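Chamado: comparação de garras, célula 11 – Fedside contra Girard
Estado: em aberto
Aberto por: Csaba Szűcs 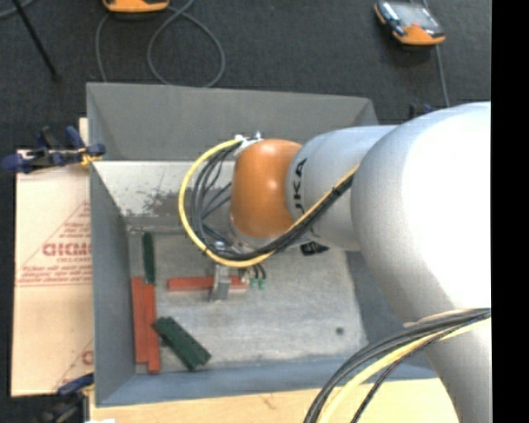 O relatório da Plakano dá a garra Girard como vencedora e pede a troca já em janeiro. Não concordo em fechar assim. Foram 2.633 ciclos com a Girard e 1.539 com a Fedside, e ninguém anotou em quais a caixa tinha blocos compridos encostados uns nos outros. Para mim é esse o caso que decide.

Sexta, 9h40 – Repeti o teste com a Fedside, mesma força e mesma velocidade. Falhou duas vezes nos blocos encostados: o dedo bate no vizinho antes de descer.

Sexta, 11h15 – Reduzi a abertura para 70 mm. Melhorou, mas não sei se foi a abertura ou a posição dos blocos.

Resposta de Brock Robichaud (Larnura):
Csaba, a calibração da câmera foi refeita entre as duas séries. Pode ser só isso.

Pode. Então a comparação não vale para nenhum dos lados, e o gráfico do relatório também não. Pedi o log do controlador das duas séries – recebi um PDF com médias. Preciso do arquivo bruto, com o desvio do ponto de pega por ciclo.

Pendente: arquivo bruto (Brock); repetir a série da Girard com a calibração atual (Csaba). Não troquem a garra até lá.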